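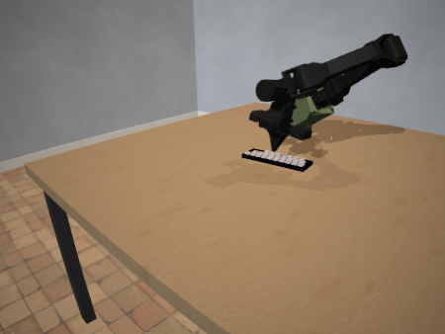

Ticket 1833: Fingertip stops short of the keys in the simulator
Opened by: Vikas Gautam
Project: Haverano arm (home build)
Opened: April 14, 2020
Status: Reopened

Vikas Gautam
The press routine for the keypad reports success on every run, and I don't believe it. The log says "contact" and moves on to the next key. When I pause on the step where contact is supposed to happen, there is a gap under the fingertip. I can see table through it.

Before anyone tells me to recalibrate the real arm: the real arm is in pieces in my garage waiting on a wrist bearing. All of this is in the simulated room, same arm model, same table, stock settings.

What I did:
Loaded the scene from a clean checkout.
Ran the press routine on one key, no load, default speed.
Paused at step 177, which is where the log claims contact.
Repeated with the keypad turned to line up with the table edge. Same message, same step. That bothers me more than the gap does.

Kumudini Mollah
Could be the collision shape on the keypad. If it was imported as one box it may be taller than what gets drawn, so the finger hits the box and you see air. Try turning on the collision overlay.

Vikas Gautam
Tried it. The box matches the drawn keypad closely enough that I can't blame it. I also deleted the keypad and ran the routine again, and it still logged contact at step 177. So whatever it is touching, it isn't the keys.

Czesław Dudek
Shadows in that renderer are blobby and I wouldn't judge height from them. Are you sure there is a gap at all? Get a view from straight overhead and read the joint angles off the model instead of going by eye.

Vikas Gautam
Fair point about the shadows. I moved the camera overhead and stopped it partway through a run. I'm not sure what it settles. The elbow is folded a lot tighter than I expected, and the gripper is aimed out over the table on a slant. 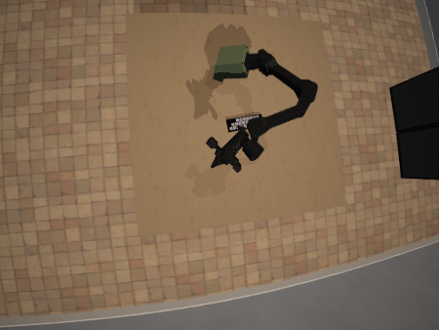 Overhead view, elbow folded back, gripper pointing to the lower left.

Joint angles match the commanded ones to the last digit printed. That sounds like good news until you remember that a real servo has never once done that for me. I suspect the log prints the command and calls it a reading.

Kumudini Mollah
It does, at least in build 2091. I checked the source. The "measured" column is filled from the command buffer unless you switch on joint feedback, and that is off by default. Contact is a timer in the same file: it fires 40 ms after the last move command.

Vikas Gautam
So the contact check has never checked anything. How did this get marked as tested in December?

Czesław Dudek
It was tested with feedback on. The default got changed later, to speed up loading. I would set feedback to true, set contact mode to force, and rerun before touching the arm model.

Vikas Gautam
Done. Contact is no longer reported, so the log and my eyes finally agree. The fingertip still stops high. I want to look at the tool offset next: the wrist in the model may still be the old Bevitz part, and mine is shorter.

Please don't close this as a settings problem. The settings hid it, but I still can't press a key, and I'm not bolting the real wrist back on until the offset is sorted out. Leaving it open under my name. Kumudini, if you have the Bevitz drawing with the flange length on it, attach it here and I'll compare the two.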